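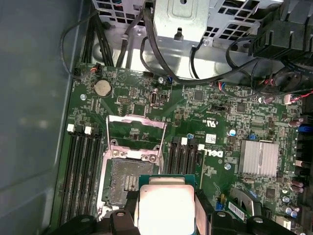
Plilico buys, repairs and resells used desktop computers from a storefront on Huerta Street in Iltlow. This page covers the questions we get most at the counter and by email, from people selling a machine, people buying one, and people who just want the one they have to keep going. We try to keep part names to a minimum. Where an answer says "processor" it means the small square chip with the silver metal lid, and "socket" means the bed of fine gold-colored contacts it sits on, which you can see once the metal plate over it is lifted and the chip is out. "Board" is the motherboard, the large green one in the case of most of the Dell machines we handle. If your question isn't covered, write to us or come in.

## Selling and trading in

**What do you buy?**

Desktop towers and small form factor desktops from the major business lines. We also take monitors, but only with a stand and a power cord. We don't buy laptops, tablets, printers or all-in-ones. The Plalell store across the river does take laptops, and we can call ahead for you to see if they're buying that week.

**How much will I get?**

It depends on the processor, the memory, the drive and the state of the case. We don't post a price list since it would be out of date within a month. Bring the machine in and you'll get an offer while you wait, usually in under 40 minutes. If the line is long we'll take your number and text you the offer.

Offers are good through closing time the next day we're open. After that we have to look at it again.

**Do I have to bring the keyboard, mouse and cables?**

Bring the power cord if you have it. Keyboards and mice don't change the offer. We have bins of them.

**It doesn't turn on. Is it worth anything?**

Maybe. A dead machine is often a bad power supply and nothing else. Sometimes the board is gone but the memory and processor are fine. We'll look at it for free, and if we can't make an offer you can either take it home or leave it with us for recycling. There's no charge for leaving a desktop. There is a charge for old tube monitors, which we have to pay to get rid of ourselves.

**Can I sell you parts that I took out myself?**

Memory and drives, yes. Graphics cards, yes, if we can test them while you're here. We stopped buying loose processors and boards last July. Too many came in with damage that was hard to see at the counter, and it led to arguments.

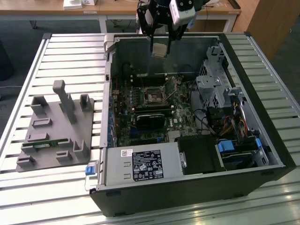 If you were planning to pull the processor to sell it to us, please leave it where it is and bring in the whole computer. You'll get a better offer and it's less work for you.

**What ID do I need?**

A driver's license or other government photo ID. The city requires us to record every purchase of used electronics, whatever the amount. We also ask you to sign a form saying the machine is yours to sell. For a company selling several at once, we need a letter on letterhead and one person to sign.

**How am I paid?**

Check or store credit. Store credit is worth a little more than the check and doesn't expire. We don't pay cash.

## Your data

**What should I do before I bring it in?**

Copy off anything you want. Sign out of your accounts, especially any account that locks the computer to you. If you know the BIOS password, take it off or write it down for us. A machine that's locked with a password no one remembers can still be sold, but for less.

You don't have to wipe the drive. We do that on every machine regardless of what the customer tells us.

**How do you wipe drives?**

Each drive comes out and goes on a separate wiping station, which overwrites it and prints a label with the serial number and the time. If a drive fails partway through, it gets shredded. We never sell a drive that hasn't passed.

**Can I keep my drive?**

Yes. Ask when you hand over the computer and we'll pull it in front of you. The offer goes down by the price of a replacement drive.

**Can you copy my files for me first?**

We can, for a flat fee of $80, onto a drive that you supply. Please bring one that's big enough. If the old drive is making clicking or grinding noises, we won't try. That needs a recovery lab, and every time it's powered up the chances get worse.

**Do you look at what's on there?**

No. To check that a copy worked we compare the file counts and total size. We don't open files.

## Buying from us

**Are these computers new?**

No. Almost all of them came off the desk of an office, school district or clinic, and most are several years old. They'll have scuffs. Some have the ghost of an asset sticker on top that won't come off without taking the paint with it.

**What does a typical machine cost?**

Our standard office desktop is $298 and includes the keyboard, mouse, power cord and a clean install of the operating system. It's a good fit for email, bills, video calls, school work and light photo editing. Machines with a graphics card cost more. We also keep a shelf of older ones by the door that are priced individually, sold as they are, and fine as a second computer in a garage or a workshop.

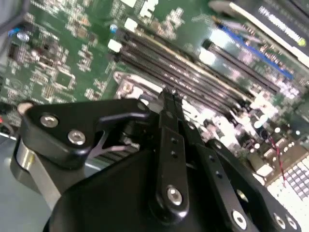 Prices are on the orange tags. The tag also lists the processor, memory, drive size and the date it was tested. If you see a tag with a circle drawn on it, there's something about that machine we want to tell you before you buy it, such as a dead USB port or a noisy fan.

**What gets tested?**

Memory, drive, all ports, network, sound, fans and power supply. After that the machine runs under load overnight. If it shuts off, gets too hot or throws an error, it goes back to the bench. We replace the clock battery in anything over a certain age, along with the thermal paste between the processor and its cooler.

**Is there a warranty?**

Three months, parts and labor, on anything that isn't from the as-is shelf. Keep your receipt. The warranty covers hardware failure. It doesn't cover viruses, liquid, lightning or dropping it. Opening the case to add memory or a drive doesn't void it. Removing the processor does.

**Can I return it if I change my mind?**

You have 14 days. Bring everything back that came with it, in the same condition. We refund the way you paid. As-is machines can't be returned.

**Will it run the game my kid wants?**

Tell us the name of the game and we'll look up what it needs. The $298 machines run older and simpler games. For anything recent you'll need a graphics card, and some of the small cases don't have room for one or don't have enough power to run it. It's cheaper to find that out before you buy.

**Do you deliver?**

Inside Iltlow, yes, for orders of five or more. Otherwise it's pickup only. We don't ship.

## Repairs and upgrades

**Do you repair computers you didn't sell?**

Yes, desktops only. We look at it first, call you with a price, and do nothing until you say go ahead. If you decide against it, there's no charge for the look.

**What upgrade makes the most difference?**

If the computer still has a spinning hard drive, replace that with a solid state drive. Nothing else comes close for everyday use. More memory is second. A faster processor is a distant third, and for most people it isn't worth the labor.

**Can you put in a faster processor anyway?**

If the board supports it. The socket type has to match, and so does the BIOS version, and the power supply has to be able to handle it. Yevhen Vasylenko runs the repair bench and he's the one to ask. Send him the model number off the back of the case and he can tell you what the options are, if there are any. 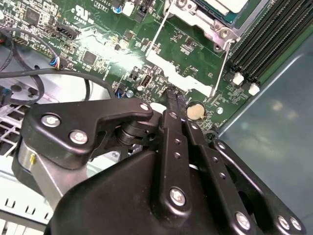
For the common business models he usually has compatible chips in stock, so the work can be done in a day. For odd ones he has to order, and we take a deposit.

**My computer forgets the time whenever I unplug it.**

That's the clock battery, a flat round one about the size of a coin. It costs a couple of dollars and you can change it yourself with the power cord out. Note which side faces up before you take it out. Afterward you may have to set the date again and confirm a message the first time it starts. If you'd like us to do it, we can usually do it while you're standing there.

**It's loud. Is something wrong?**

Most of the time it's dust. Shut it down, unplug it, take it outside, open the side and blow it out with canned air. Hold the fan blades still while you do it. If it's still loud after that, a fan bearing may be worn, and a new fan is not expensive. Grinding from the drive is another matter. Back up your files that same day.

**How long do repairs take?**

Simple ones take a day or two. Late August is slow because of the schools. We text you when it's ready, and we hold finished machines for 60 days.

## Hours and parking

We're open 10 a.m. to 6 p.m. The bench closes at 5, so come before then if you want someone to look at a machine. There's a loading spot behind the building, off the alley. Ring the bell by the gray door and we'll bring out a cart.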